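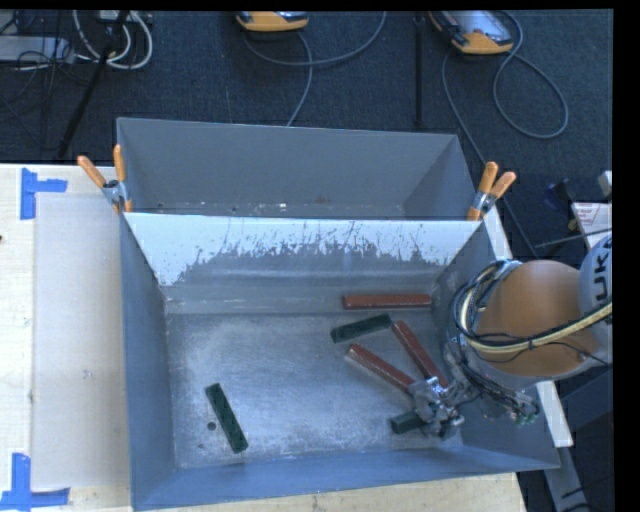 February, notebook 2, bench side

Started 10:00. Went over the two gray bins on the wooden table before the next round of sorting. Both are staying where they are, butted together rim to rim. The back one has the slightly narrower opening, so the inserts Sheyla ordered from Pirihi need to be measured for each bin separately. Don't assume one size.

Front bin, condition:
Floor is bare metal, scuffed and cloudy in places, fine scratches all over. Fine for use. Small round hole toward the left side, leave it open for now. Sheyla wants to put tape over it. I would wait until we know if the Odau liner goes in, the glue from the last tape took me most of a morning to get off.
Far wall is worse. The white along the top has a ragged lower edge and is badly scratched through the middle and right. The left corner is still solid white. I would like to recoat the whole wall in one go – patching will leave a ridge.

Blocks: three red and three dark green in the front bin. They are the working set for this week. The rest of the Skorkalus order (300 pieces) is still boxed on the shelf by the door. Please don't open a second box until the first is finished, we had two part boxes last time and the tally never matched.

Layout is loose, no stacking. One red is lying flat near the foot of the far wall, two more reds come together in a narrow V below it. One green is off by itself on the left next to the hole. I want to keep this kind of spread, with some pieces close together and one well away from the rest. All of them lined up is too easy and tells us little about how the sorting goes.

Running total on the tally sheet stands at 538. Target before the bins go back to Ekunthorpe is 4,000, so the wall should be recoated early or left until the end.

To do:
Measure both openings, inside edge to inside edge (me)
Ask Ekunthorpe what the white coating is (Sheyla)
Wipe out the back bin
New pencil for the tally sheet

T. Gu

Added 3:40. Sheyla called Ekunthorpe, no answer yet on the coating. Will try again in the morning.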